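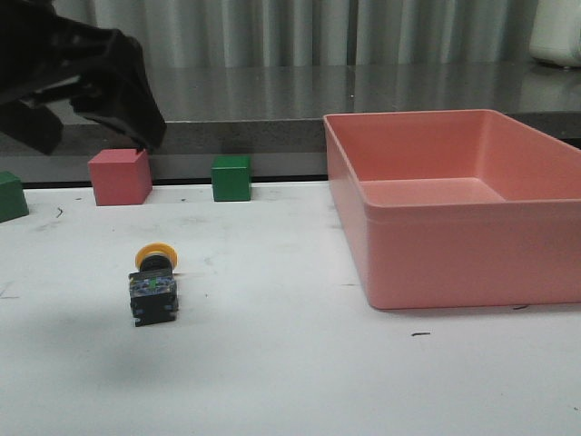
4.2 Everyday color words in the Brastwood survey

The Brastwood survey asked 400 adults in the towns of Mumside and Hunt to name the colors of goods sold in local stores. After blank and unreadable entries were removed, 3,742 answers remained. Most were single words. Green was the steadiest term in both towns, and few respondents added "dark" or "forest" to it. The border between red and pink was much less settled, and the same shade often drew both words from members of one household.

Figure 3. Green and red blocks, a push button with a yellow cap, and a salmon-pink tray. 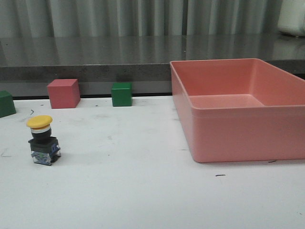
Age had only a small effect on this border. Ndlovu, who coded the answers, set aside 124 compound terms such as "brick pink" and treated them as a separate group. These came mainly from respondents who had worked in the paint or cloth trades. The Drisitz word list, used in the earlier phase of the study, has no place for such terms, and they are therefore left out of the comparison in Section 4.3.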